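Ernach software work: June progress report
Prepared for the Bruvance program office

Summary
It's been a great month for the software side. The new planner, Havent, now runs the cart task from start to finish, and we logged 290 full runs with it. The arm takes a shorter path into an open drawer, and the code checks clearance to the drawer walls before the fingers go in.

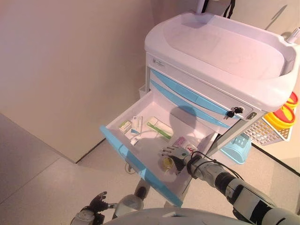 Perception
We labeled 1,135 views of the drawers and retrained the item detector. Small items with little contrast against the white interior are still the hardest, and shadows from the arm cause most of the false hits. A shadow filter is in testing – early numbers look really good!

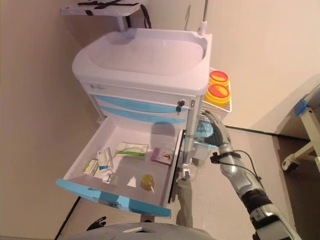
Drawer pose now updates while the arm is moving, so the planner no longer has to stop and look again. That one change cut planning time by 67 percent.

Hand control
Wrist views now feed straight into Trevor, our grasp controller. Fast moves still blur the print on packages, so we lean on shape and color up close. 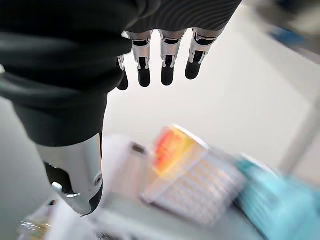

Next period
Finish the shadow filter, close the last 89 open tickets and start two-handed planning.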